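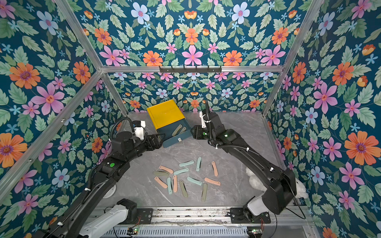 Ratree Thongdee set the last of the 149 cockroach monitors behind the prep sink and logged it as station 149, zero catch. Tarkell paid Skinitz a flat $300 per visit, and the contract excluded drain flies. She checked the back room next. Orange and pink flowers on dark teal wallpaper, a black rack with a row of small hooks on an aluminum bar. Paper meant paste, and German cockroaches eat paste. She ran the flashlight along a seam and found frass.

"How many?" Nantana Yensuk asked from the door.

"Harborage is unconfirmed."

"Give me a number."

Ratree applied two beads of gel bait – placement, not volume – and wrote down the time.

"The number is a revised quote," she said.

Nantana went to find her checkbook.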